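Replacing thermal paste in older office servers

Several sites are still running Urix machines bought at the same time as the Juster file store. These are now old enough for the paste between the processor and the heatsink to have dried out. The usual signs are fans that stay at full speed after the morning backup and a processor that slows itself down under light load. Check the temperature log before opening anything. A steady rise over several months points to the paste. A sudden jump is more likely to be a failed fan or a blocked filter.

Shut the machine down from the console, remove both power leads and wait 2 minutes. Wear a wrist strap clipped to bare metal on the case. Loosen the heatsink screws a little at a time, working in a cross pattern. If the heatsink will not lift, twist it gently from side to side. Pulling it straight up can bring the processor out of its socket with it.
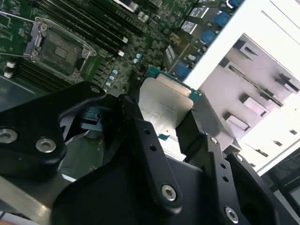
Clean both faces with isopropyl alcohol and a lint-free cloth until no grey marks come away. Kitchen roll leaves fibres and should not be used. Apply the new paste as a thin cross from corner to corner, then lower the heatsink squarely and tighten the screws in the same pattern as before. If it has to be lifted again for any reason, clean everything off and start afresh.

Run the Flunder load test for 2 hours with the lid on. Readings taken with the lid off are of no use, as the air does not follow its normal path. Fans on the Urix models should settle at about 3,000 revolutions per minute. Enter the highest temperature reached in the site log, together with the room temperature.

Paste can be ordered through Deligiannis on the usual account. The next price list is due in March. Tubes already opened should be dated and kept upright with the cap on.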